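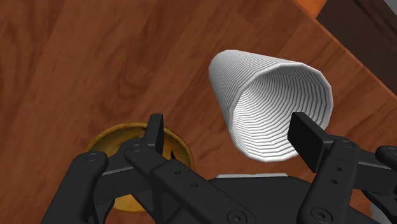 White ribbed cup on its side, wood-grain tabletop.

Hello all,

Parisa Mahmoudi wrote on Monday:
> Does anyone still have Ellen's lemon cordial recipe? Mine
> came out terribly cloudy and I'd love to make it for the
> July supper.

Parisa, I do, and cloudy is fine, it tastes just the same! Ellen used 10 lemons, two oranges and a good kilo of sugar, and left the peel in overnight (I always forget and pull it out at bedtime). Strain it through muslin if the colour bothers you. I'll bring my copy along to supper.

Warmly,
Gulletti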